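Compact White Toaster Oven, Two Knobs, Drop-Down Door (item 3092)

I'm Shalini, I run the Justside shop, and I write all of these pages myself, so if this one rambles it's my fault. Small kitchens are my whole thing. I lived for years in a one-room place with no real stove, and a little countertop oven cooked pretty much everything I ate. So I get picky about them, and I only put one in the shop if I'd have been happy with it back then.

The white toaster oven has been my favorite on the shelf all winter. It's boxy but the corners are rounded off, so it doesn't look like office equipment, and the top is flat (please don't store your bread bag up there, I've melted one and it's a miserable thing to scrape off). The door folds all the way down and there's a wire rack inside. I like a door that drops right down. You can see what you're doing, you can get both hands near the rack with mitts on, and you aren't fighting a spring that wants to close on your wrist. 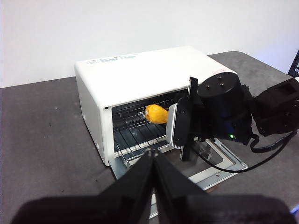
Meirion Gittins: Mine gets used for fruit more than toast these days. Halved peaches, cut side up, a bit of brown sugar, and I put a sheet of foil on a tray underneath or the juice burns on and the kitchen smells for two days. Would love to know if you sell a spare tray, I've bent mine.

Yes! The spare tray is the Stoltska one, listed on the accessories page. It's a thin steel tray with a low lip and it washes up fine in the sink. I keep two, one for drippy things and one that I pretend is only for cookies. And thank you for the peach tip, I'm going to try it with pears too.

Now, controls. There are two round knobs, one over the other, to the right of the door, each with a grip bar across the middle. No beeping, no menu, no clock that blinks at you after the power goes out. I love that so much. My mother borrowed mine for a month and never once called me to ask how to turn it on, and this is a woman who calls me about the TV remote every single week.

The handle runs across the top of the door in a soft beige that's close to the body color without matching it. I was on the fence about that when I first unpacked one, and now I think it's the nicest bit of the whole oven. The window is big enough that you can keep an eye on a roll and grab it at the right moment, and with bread that moment goes by fast. 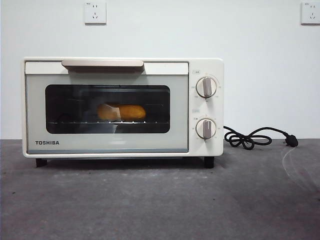 For rolls and small loaves I go low and slow. My usual is 300 degrees for a few minutes if the bread is a day old, with a quick splash of water on the crust first. Frozen ones take longer, and I let those sit out on the counter while I make coffee. If you like a really crisp bottom, put the bread straight on the rack and skip the tray. Cheese on top means tray, always, no exceptions, I don't care how careful you are.

Cleaning: let it cool down, unplug it, wipe the inside with a damp cloth and a drop of dish soap. The glass comes up well with baking soda paste. Don't soak the rack overnight like I used to, a good scrub does it.

Where to put it: leave some space behind and on both sides, and don't push it up under a low cabinet. I like it on a hard, plain surface where crumbs wipe straight off. If your kitchen is also your living room and your office and your music corner (hello, I see you), give it its own stretch of counter well away from anything with keys or cords. Butter gets everywhere, and crumbs get into gaps you'll never reach again.

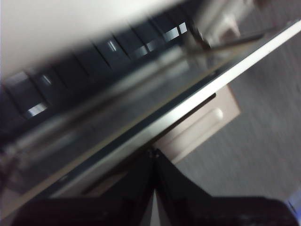 Shipping goes out from our Navovstead storeroom and I pack most of the boxes myself. Some 290 orders went through there last February and I still have opinions about packing tape. The oven ships in its own carton inside a second one. Keep both for a couple of weeks in case you need to send it back.

Goes well with: Stoltska spare tray, Bhatia quilted oven mitts (the long ones, get the long ones), Bhatia crumb brush.

Page last updated December 2020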